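Service contract for the Drasari two-arm unit: members' experience sought

Reading time: 4 minutes

P. Spanos (Resport procurement)
Members are asked for their observations on the Drasari two-arm unit with multi-fingered hands, which Pemata offers on a hire basis with an optional service contract. Our department has had one on approval since September and must shortly decide whether to keep it.
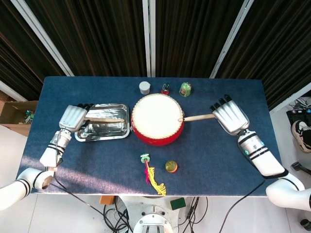
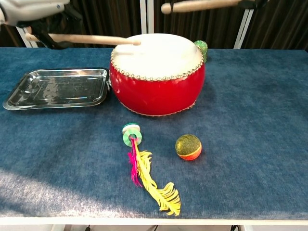 The matter before us is whether the hands justify the higher of the two hire rates. Pemata quotes a standard rate with plain two-finger grippers and a higher rate with the full hands, and the supplement comes to 210 a month in our case. Our trial programme consists of ordinary objects which the supplier had no part in choosing. A drumstick in each hand, with the red drum and the steel tray set side by side, has proved a useful test, as a round stick turns in the fingers if the grip is poorly set. We have run this task in 11 sessions. The grip was lost in four of them, always on the left side. I should be glad to hear whether others have found a difference between left and right.

Kourkoulas_Lab
We hired the same unit for six months and did not renew. The hands are well made and we have no complaint about the arms. Our difficulty was with the service contract, which covers the wrist module and everything above it but treats the fingertips as consumables. We were invoiced for two sets. Members should read the schedule at the back of the agreement before signing.

G. Giannakopoulos
I must disagree in part with the previous contributor. The schedule was revised and the fingertips are now included for the first year, provided that the hands are returned for inspection every 4 months. We have made one such return. The hands were away for 6 working days and came back with a written report, which was thorough.

On the question of left and right, we saw no difference once the unit had been calibrated a second time. The calibration done on delivery was in our view too brief. I would ask the supplier to repeat it with the sticks in the hands.

Kourkoulas_Lab
I accept the correction regarding the schedule. Six working days without hands is still a serious matter for a small department. Is a loan pair supplied in the meantime?

G. Giannakopoulos
A loan pair is supplied under the upper tier of the contract only. We are on the lower tier and were without.

bench_nine
With respect to the first contributor, I am not persuaded that drumming is a fair basis for a purchasing decision. Striking a surface puts a shock through the fingers which very few users will ever require. For a comparison with two-finger grippers I would give more weight to soft and awkward items. The feather toy lying in front of the drum would tell you more, in my opinion, as the long plumes are difficult to take hold of without crushing them. The small ball beside it would also be suitable.

P. Spanos (Resport procurement)
The point is a reasonable one. The feather toy and the ball are both on our list, but we have not completed enough sessions with either for me to report a result. I would say in defence of the drum that a tap of the stick on the skin and a tap on the rim are easily told apart by ear, so that an error in position is noticed at once by whoever is at the controls. The tray serves the same purpose.

bench_nine
Understood. I would nevertheless separate the two questions in your report. One is whether the arm reaches the right place, which has nothing to do with the choice of hand. The other is whether the hand keeps hold. The supplement pays for the second only.

tmr_workshop
May I ask about the felt? We use a bare table top and small items tend to roll off it. Is the cloth part of what Pemata supplies?

P. Spanos (Resport procurement)
It is not. The felt is our own and was bought locally. I would recommend a dark colour, as pale items are easier to pick out against it on the monitor. Strong daylight from one side does cause glare on polished metal, and we have asked for a blind.

G. Giannakopoulos
For completeness, the notice period on the lower tier is one calendar month, in writing. Polyxeni, please confirm whether your approval period carries the same term, as ours did not.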